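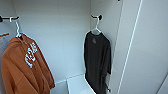

Week 2 of the Stomier closet kit trial and I have opinions. Quick thread, typing this on a break so bear with me. For anyone new, Stomier sells a hang-and-fetch setup for small apartments and short-stay rentals: wheeled base, one arm, a box of hangers and hooks, and a monthly plan. Test closet is the plain white one. Orange hoodie toward the left, black tee on its own little wall hook over to the right, lots of bare back wall in between. That gap is on purpose, more on it below.

1/ Price first bc everyone asks. $2,306 for the kit, $87 a month for the plan. Plan covers software, remote help and swap parts. No plan = it still runs but you lose the remote help and the garment list stops updating. Not thrilled about that one.

2/ Setup. Box says one hour. Took me most of an afternoon. The base part is easy. Teaching it the closet is the slow bit, you walk it through every hook and rod, door open, then do it all over if you move anything. I moved something. Twice.

3/ Hooks matter more than I thought. Stomier wants garments spread out, each one with space on the sides so the arm can get at the shoulders. Great on a short rod or a single wall hook. My real closet has 40 things jammed on one rail, so no.

4/ White hangers inside a white closet, I was sure this would be a mess. Support told me to buy the dark ones (sold separately, of course). Stuck with the white ones anyway. Fetch has been fine so far. Hang is where it gets fussy.

5/ Hoodies. Ugh. The hood bunches up around the neck and it wants to fix it, then un-fix it, then fix it again. Longest I timed was 8 minutes on one hoodie. T-shirts are quick and boring in the best way.

6/ Dark clothes: the app kept filing the black tee under "unknown item" until I named it by hand. Once named it stuck. There's a bulk naming screen but it's burried under Settings > Room > Garments > More. Why.

7/ Doors. It will not open a closet door. Says so in the small print, page 5 of the manual, and nowhere on the product page that I could find. So door stays wide open all day and mine swings out right where I walk. My shin has met it.

8/ Noise. Fine. Like a desk fan with a click now and then. I take calls with it going.

9/ Compared to Vurnura, which I had on loan over the summer: Vurnura is faster at hanging, way faster, but it only works with its own rail bolted to the wall and I rent. Stomier leaves your walls alone if you already have hooks up. For renters that settles it.

10/ Somebody asked about Coetzee. That's a folding service, not a hanging one, they pick up and drop off. Different thing. If you hate folding get that and skip robots altogether tbh

11/ Support gets a gold star. Remote session on 28th September, picked up fast, the person could see the arm's log and told me my top hook was saved an inch too low. Fixed on the call. Hoodie time dropped a lot after that, still not quick.

12/ Things I want before I'd pay full price:
door opening, or a sensor that tells me it's shut
more than one "closet" per account
hangers in the box that match what support says to buy
a pause button on the base, not just in the app!!

13/ Who its for: people with one small closet, not much in it, and a reason they can't reach or don't want to. Short-stay hosts hanging the same few robes every turnover, yes maybe. Family of four with a packed closet, no. Keep your money.

14/ I have it for the rest of the trial then it goes back. Next up is coats, plus a strappy dress a reader dared me to try. Grekelano sent over their padded hangers so I'll run those too and post times for both.

15/ Reply with what you want tested. No, I'm not doing socks. It does not do socks.

Edit on 5: yes, the 8 minutes was before the hook fix. Should have said. Fresh hoodie times going up with the coats.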